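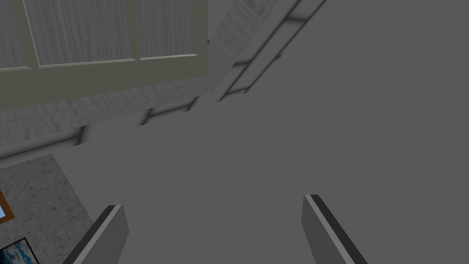 What did the grant pay for in its first year?

It paid for one part-time cataloguer, shelving for the back store, and the first stage of sorting and listing the Breathnach collection of parish and farm papers.

Progress to the end of December

The collection came to us in 107 boxes, most of them packed by the family over several decades. We had planned to open every box by the autumn and we did, although the last ten took longer than the rest put together. They held tithe receipts folded inside seed catalogues, and each had to be separated by hand.

We have now listed 1476 items. The list gives a date where there is one, the names of the people mentioned, the townland or farm, and a short note on condition. Tomás Garcia has done nearly all of this work on his two days a week. He has also rewritten our guide to abbreviations, as the old one did not cover the drainage accounts.

Around 200 items need repair before they can be handled by readers. These are mainly letters damaged by rusted pins, plus a run of rent books with loose spines. We asked two conservators for prices. Drarico gave the lower quote but could not start until summer, so we have gone with Widar, who will take the rent books first.

Changes to the plan

We said in our application that the list would go online at the six-month point. It did not. The Lirix catalogue software could not accept our place names with accents, and the correction arrived late. The list is loading properly now and we expect the public version to open in spring.

The talks programme is also behind. Two of the four talks have been given, one on hiring fairs and one on the creamery disputes. Both were well attended and the second brought in a further bundle of letters on loan, which we have not yet listed. The remaining talks will be held once the reading room heating is mended.

Spending

Staff costs are as budgeted. Shelving came in under, and we would like your agreement to move the difference to conservation. Postage and boxes are slightly over – we had not allowed for the oversize estate maps, which need flat folders made to measure.

Next period

Work will move on to the correspondence, starting with the letters from family members who emigrated. We will also draw up a closure list for papers that name people who may still be living. A draft of the access policy is attached for comment, and we would be glad to have your views before the reading room reopens.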